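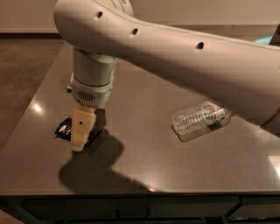 Sarla Mittal wrote:
> I have gone through the log you attached and I still don't see a
> protective stop. The arm reports "grasp done", the width reading is
> inside limits, and the lift starts on schedule. If the fingers had
> closed on the table it should have shown up in the wrist force.
> Are you sure the threshold in the Cirnum config is the one being
> loaded? We had a cell last May that ran on defaults after an update,
> and it took us far too long to notice.

Sarla,

The right file is loaded. I checked it on the controller and again over the network, and both show the contact threshold I set. The problem is in when the threshold is applied.

Short version for those who skipped the first message: on thin flat items the descent goes too deep, the fingertips press on the tabletop, and the driver does not stop. On tall items the same code behaves. A bottle lying on its side has never given trouble. A flat packet does it often enough that I have stopped running the job unattended.

What I found since then:

1. Guser takes the wrist force baseline at the start of the final descent. With the old planner the arm was at rest at that point. The new planner blends the approach into the descent, so the arm is still slowing down when the baseline is read. The baseline comes out high, and everything after it is compared against a bad zero.

2. The force filter holds its last value for 70 ms after a mode change. The final descent on a thin packet is short, and most of it falls inside that hold. With a bottle the object is met earlier in the move, but the fingers pass on either side of it and there is no vertical contact to detect anyway. So the bottle runs were never a test of this check. I had been counting them as passes.

3. The width check can't catch it. The lower limit for flat items was set to zero so that packets would be accepted, and fully closed fingers with nothing between them satisfy it. That explains your "grasp done".

I reproduced it with the speed override down and one hand on the stop button. In 400 descents on a black packet, the driver missed the table contact 31 times. With the blend turned off and a pause of 500 ms before the baseline is read, the same number of descents gave no misses. I don't consider that a fix. It costs cycle time and it leaves item 3 as it is.

The safety controller is separate from all this and did what it is set up to do. Its limit is well above the force needed to mark a tabletop or bend a fingertip, so it had no reason to trip. Please do not read the lack of a protective stop as proof that the grasp was good. Two people have written to me off list with that reading.

Proposed changes, in the order I would make them:

— read the baseline only after joint speed has been under the rest limit for a full filter window
— clear the filter on mode change and block the descent until it has refilled
— reject a flat grasp if the width is at the closed stop, and report it as empty
— put a hard floor on tool height, taken from the measured table plane

Haris Bugti asked whether the last one makes the others pointless. It does not. The table plane is only as good as the last calibration, and ours had drifted by more than the thickness of the packet. I would keep it as a backstop.

Until a patch is in, anyone running the blended planner on flat goods should turn the blend off and stay within reach of the stop. Check the fingertips too. One of ours had a small chip on the inner edge, and I can't say which run caused it.

Jitendra, could you send me the raw wrist trace from your cell, unfiltered if you still have it? I need the second before contact. The trimmed file starts too late to show the baseline read.

Dušan Perić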